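I finally finished my September knitting, and yes, I know it's 16 December 2023. The blanket was meant to be 144 squares and it grew to 184 – I kept finding one more green I liked! My neighbor Ademir Coutinho laughed when I told him, then asked if I'd make one for his porch swing. (I said maybe, after a long rest.)

If you're starting one of these, please weave in your ends as you go. I saved mine for last and it took five evenings, a lot of tea and most of an old radio serial. 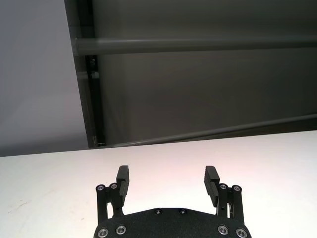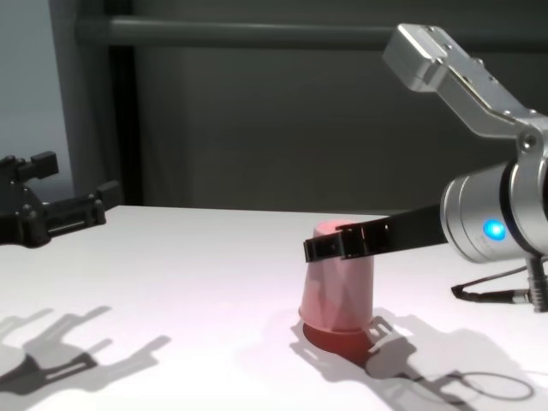
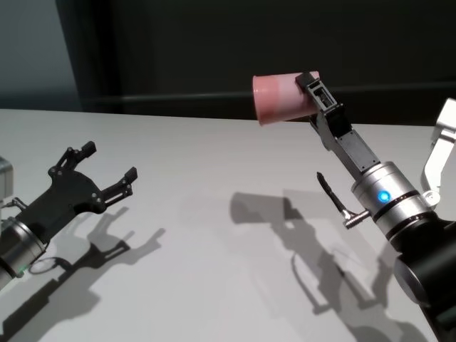
Next up is something small, a hat or a pair of mittens for my sister, who feels the cold terribly. I still have a bag of leftover wool from the Tanstead shop, mostly blues, and I'd love to use it all before I let myself buy more.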